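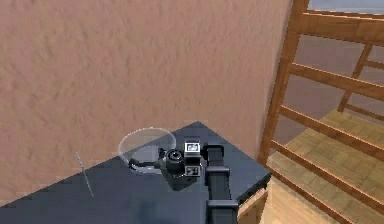 The arm at the glass bowl, Diststead

Ülle Sproģis had trained people on the bowl for years before she was asked to train the arm. With people she used to say, don't pinch it. With the arm she had to put in a number, and the number was wrong all morning.

Kazmi wanted 800 passes signed off by Saturday. A pass was one approach, one touch on the rim and one return. When a pass failed she typed a reason in the box. The box took 100 letters, so she had learned to write short. Rim missed. Too high. Too hard, would chip.

The bench job used to be shared between 3 of them. Onel had gone to deliveries, which he said he preferred, and Gruseo had taken the money and moved in with his sister. Ülle kept her chair and got a second screen. Her pay went up a little. She found she was more tired at the end of a shift than when she had done the lifting herself, and she couldn't have told you what she had done with her hands.

What she missed was the talk. You could hold a bowl and talk. Watching took up all of her – if she looked away for a moment she had to run the pass again from the start.

At four o'clock she stopped the run and rang Onel on his round. She told him the arm had started coming in from the side, low, the way he used to.

'I never taught it that,' he said.

'No. I did. I must have got it from you.'

He was quiet, then said he had a parcel to drop and would ring her back.
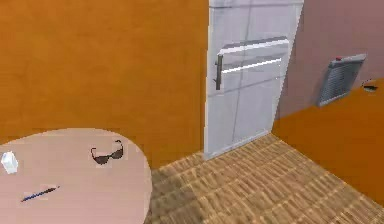
Gruseo thought she should ask for more money. He said so that evening, when she rang him as well, and he said it twice. If they were paying for what she knew, they ought to pay for all of it, because once the arm had it they wouldn't need to ask her again.

She said she would think about it. She asked after his sister, and he said she was well, and that he had been putting up shelves.

In the morning there were 100 passes left. Ülle sat down, changed the number for the grip by a very small amount, and pressed start. The finger went out to the rim. She typed nothing and let it go on to the next.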